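Do I need a streaming pipeline at all?

Probably not. If your reports are read once a morning, a nightly batch job does the same work for less money. Ask who will act on a number within 14 seconds of it changing. We rarely get a name.

Joltar says it handles 992 sources. Does it?

The connectors exist. We tried six at Semside and two needed custom code, whatever the brochure says about "no coding".

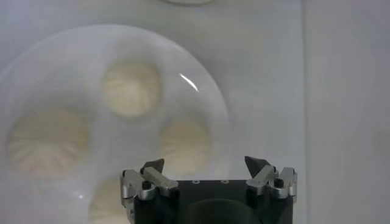 Steamed buns under a translucent lid.

Is Keltilent cheaper?

For the first 200 gigabytes, yes. Read the overage clause before you get excited, and ask what replaying old data costs. Our December bill was mostly replays.

Can we switch vendors later?

They all say so. Get the export format in writing.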